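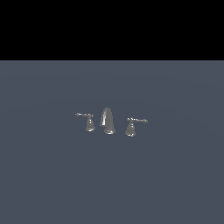

Warmwasser am Waschtisch kommt zu spät und wird nach kurzer Zeit wieder kühler

Eingestellt von kaltseite im September, Rubrik Trinkwasserinstallation

Seit dem Umbau im Bad dauert es am Waschtisch im Obergeschoss etwa 90 Sekunden, bis das Wasser warm ist. Die Leitung vom Speicher im Keller bis zur Zapfstelle ist 11 m lang, Kupfer, keine Zirkulation. Der Speicher ist auf 54 °C eingestellt. Montiert ist eine Dreilocharmatur von Bellari, Bauform wie abgebildet: Auslauf in der Mitte, links und rechts je ein Hebelgriff, also kein Einhandmischer. Nach dem Warmwerden fällt die Temperatur wieder deutlich ab, obwohl ich den Griff auf der Kaltseite nicht berühre. An der Küchenspüle im Erdgeschoss tritt das nicht auf. Die Eckventile sind von Soltby, beide neu und vollständig geöffnet. Der Perlator ist gereinigt. Woran kann der Temperaturabfall liegen, und ist die lange Wartezeit bei dieser Leitungslänge normal?

mvk_keller
Leitung zu lang, Speicher zu kalt. Auf 60 °C stellen, dann passt es. War bei mir genauso.

rohrweite
Das sind zwei getrennte Themen.

Zur Wartezeit: Entscheidend ist das Leitungsvolumen zusammen mit dem Durchfluss an der Zapfstelle. Kupferrohr 15 x 1 fasst rund 0,13 l je Meter, 18 x 1 bereits 0,2 l. Bei deiner Länge stehen also je nach Nennweite zwischen 1,5 und 2,2 l abgekühltes Wasser im Rohr. Bei einem Durchfluss von 5 l/min wäre das in weniger als einer halben Minute ausgeschoben. Dazu kommt die Wärme, die das kalte Rohr selbst aufnimmt. Auf anderthalb Minuten kommt man damit nicht. Miss den Durchfluss mit Messbecher und Uhr, nur Warmseite geöffnet, danach nur Kaltseite. Liegt die Warmseite deutlich niedriger, sitzt der Widerstand im Eckventil, im Anschlussschlauch oder im Oberteil der Armatur. Nach Umbauten sind es häufig Hanfreste oder Späne im Sieb.
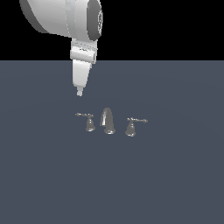 Weißer Roboterarm vor schwarzem Hintergrund, Rendering

Zum Temperaturabfall: Bei getrennten Oberteilen wird erst im Armaturenkörper bzw. im T-Stück unter dem Becken gemischt. Schließt das Oberteil der Kaltseite nicht dicht, fließt ständig etwas Kaltwasser mit. Prüfung: Eckventil kalt ganz schließen, warm zapfen. Bleibt die Temperatur stabil, Oberteil kalt ersetzen. Fällt sie weiterhin, liegt die Ursache weiter vorn, zum Beispiel an einem thermischen Mischventil am Speicherausgang oder an einer Beimischung über eine andere Zapfstelle (Duschthermostat mit defektem Rückflussverhinderer).
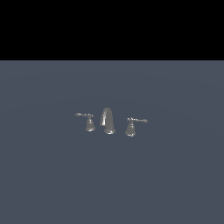
Den zweiten Fall erkennt man daran, dass bei geschlossener Kaltwasserzufuhr zum Speicher und geöffneter Warmseite trotzdem dauerhaft Wasser nachläuft. Vorher die Heizung des Speichers abschalten und die Prüfung kurz halten.

Den Sollwert würde ich unabhängig davon ansehen. Ohne regelmäßigen Wasseraustausch sind 54 °C im Speicher knapp. Den Abfall am Waschtisch behebt eine Erhöhung aber nicht.

kaltseite
Gemessen: kalt 6 l/min, warm knapp 2 l/min. Im Sieb des warmen Eckventils saß ein Stück Dichtband. Mit geschlossener Kaltseite bleibt die Temperatur stabil. Oberteil ist bestellt, bei Bellari unter der Nummer 1235 geführt.

Ähnliche Beiträge
Eckventil Soltby lässt sich nicht mehr schließen
Zirkulationspumpe Vaughan: Laufzeiten einstellen
Druckminderer pfeift bei geringer Entnahme
Härtegrad in Tarkville: Enthärtung erforderlich?
Rückflussverhinderer im Duschthermostat tauschen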